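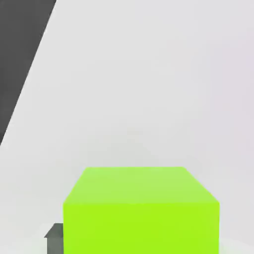
Green cube, rendered.

Course notes from the Larasholm 10K

I ran the Larasholm charity 10K in November and kept notes on pacing, surface and logistics, mostly for my own use. A couple of readers wrote in after the last post to ask how the course compares with Pultthorpe, so I have cleaned the notes up and put them here.

The event raises money for the hospice. The entry fee goes to the hospice after the cost of timing and road closure is taken out, and the organizers publish the split on the entry page. The field limit is 500. It sold out this year, and the start is narrow enough that I would not want it any larger.

Course

Two laps. Each lap starts outside the leisure center, follows the river path downstream, crosses the footbridge, and comes back along the old rail bed. The first stretch on the river path is paved and flat. After the boathouse it changes to packed gravel, which was firm on the day but had standing water at the edges. The footbridge has metal decking with a rubber strip down the middle. Run on the strip.

The rail bed looks flat on the elevation profile and is not. It climbs at a steady low grade from the bridge to the level crossing. My watch gave a slower split there on both laps at the same heart rate, and the wind was behind me. If you are pacing by feel this does not matter. If you are pacing by watch, allow a few seconds per kilometer on the rail bed and take them back on the descent to the leisure center.

The kilometer markers were accurate against my watch except for the one at 6, which came up early on the second lap. I assume it had been moved to clear the path junction. The finish distance was correct.

Pacing

I went out too fast. The plan was even laps. The first kilometer was well under target pace because I started near the front to avoid the narrowing at the boathouse, and then ran at the speed of the people next to me. I corrected by the bridge but paid for it on the second climb. The second lap was slower than the first by almost 2 minutes, most of it lost between the bridge and the level crossing.

Next time I will start further back and accept the congestion. Being held up for the first kilometer would have cost less than what I lost later.

Shoes

I used the Zanetti road shoes I have had since spring. Grip on the gravel was adequate. Grip on the bridge decking was poor wherever I left the rubber strip to pass someone. A light trail shoe would handle the bridge better and would be slower on pavement. On a dry day I would keep the road shoes. The pair has worn through at the outer heel on the left side only, the same place as the previous pair, so I have stopped blaming the shoe.

Timing and results

Timing was by bib tag, handled by Zestach. Provisional results were up before I had finished my coffee. Both gun time and net time are listed, and the ranking uses gun time, which is stated in the rules but not on the results page. Lap splits are hidden behind a small arrow next to each name. It took me a while to find it.

Logistics

Bib pickup closes half an hour before the start, and the line was long at the end. Bag drop is in the sports hall. There is one water station, passed on both laps, with cups on the left side only. Parking at the leisure center was full early. The overflow field across the road was soft, and several cars needed a push to get out.

Compared with Pultthorpe

Pultthorpe is one lap, all road, with a field of 2000 and a hill in the middle. It is the better course for a fast time if you train on hills, and the worse one if you dislike crowds. Its water station is past the hill, where it is useful. Larasholm has the better surface for tired legs and a shorter walk from the train.

I have entered both for next year. The plan for winter is one tempo run a week on the rail bed, in the uphill direction, and a new pair of shoes before the left heel goes completely.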